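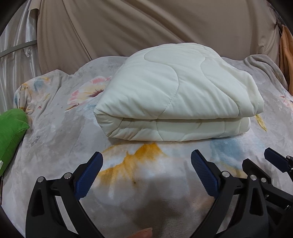 Tracking drifts on bedding episodes
Prusness forum > Perception

stunalau_dev
Hi all! We have 148 comforter folding demos and the visual odometry keeps slipping once the gripper gets low over the bed. It's lovely on tabletops – just not on soft stuff. I've gone from 400 features to 15 surviving matches in one approach. Any ideas?

Böttcher
Welcome! I'd mask the fingers first. They move with the camera, so their corners pull the pose toward zero motion.

fleltdale
Kindly disagree, a mask won't help if the blanket itself shifts. I'd lean on the IMU there.

stunalau_dev
Thank you both, so much to chew on! Masked 5 episodes tonight and three of them track now. IMU weighting is next.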